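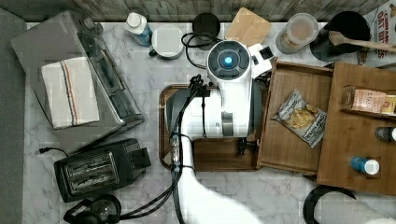

The woman who keeps the dead of Vulthorpe in order

2023-05-03

She has asked not to be named, on the grounds that she has spent her working life putting other people's names in the paper and would like to get out without a mention. For 51 years she wrote and filed the political obituaries in Vulthorpe: mayors, aldermen, two or three Members of Parliament, and a great many men who nearly became one of these.

We meet at her kitchen table in Lundbridge, where she moved when the newspaper gave up its office. She has made a pot of tea and put out a plate of shortbread, which she says is for me, and eats most of.

"People think you wait for somebody to die and then you start writing," she says. "If you did that you'd never get home. You write them at sixty and then you tinker. I had one councillor on file so long that I'd described him as a coming man. He was 104 when he went. I had to take quite a lot out."

The files, when she retired, ran to 4000 envelopes. Some held a finished piece of 800 words, some held a cutting about a drain. The rule was that anyone who had stood for the council got an envelope whether or not they got in, and the thin ones are the ones she likes best. One contains a leaflet promising a footbridge and a note in pencil saying "ask wife". She never found out what she was meant to ask.

The families were harder than the politicians. "A widow would ring and say he was a modest man who never sought attention, and could it go on the front." Daughters tended to want the first marriage left out, and sons wanted the war put in, sometimes a different war from the one he'd been in. She would listen, say how sorry she was, and then check the register.

I ask whether she was ever unkind in print.

"Brisk," she says. "There was a code, and everybody over forty could read it. If I put that he had firm views, he shouted. If he enjoyed company, he drank. 'Tireless' meant he rang you at home." She thinks about this for a bit. "I was called tireless myself at my leaving do. I did notice."

The worst week of her career came in a December in the seventies, when a former mayor was reported dead by his own party secretary. The paper ran half a page with a large photograph. The former mayor was at his sister's in Medina, in good health, and read it over breakfast two days later when the post caught up with him. He wrote to correct the date of his first election and made no other complaint. When he did die, eight years on, she used the same piece with his correction in it and an extra paragraph about the swimming baths.

"His sister said he kept it in his wallet," she says. "She also said he thought it was a bit short."

The envelopes themselves have had an unsettled time of it. They went from the office to a garage, then to the basement of the old corn hall, and last year they were taken on by Murkudico, a small firm that scans old records for libraries. She was asked to come in and explain her handwriting. She expected an afternoon and was there most of the spring.

"They're very polite and very young. One of them asked me what an alderman was, so I told him, and he said it sounded like a nice job. I said it was, that's why they got rid of it."

Her own view of the scanning project is mixed. She is pleased that the drain will be saved. She is less pleased that anyone will be able to look up what was taken out between one version and the next, as the carbon copies are all in there, crossings-out included. A few grandchildren have already been in touch. One wanted to know why a line about his grandfather's "generosity with public land" had been struck through in red.

What did she tell him?

"I told him we were short of space that week."

There is an envelope with her name on it too, it seems. She came across it in the corn hall, filed in the right place and in a colleague's hand. He has been dead for years; she wrote his. She won't say whether she opened it, only that it was thinner than she would have liked, and that she has since put a few things in.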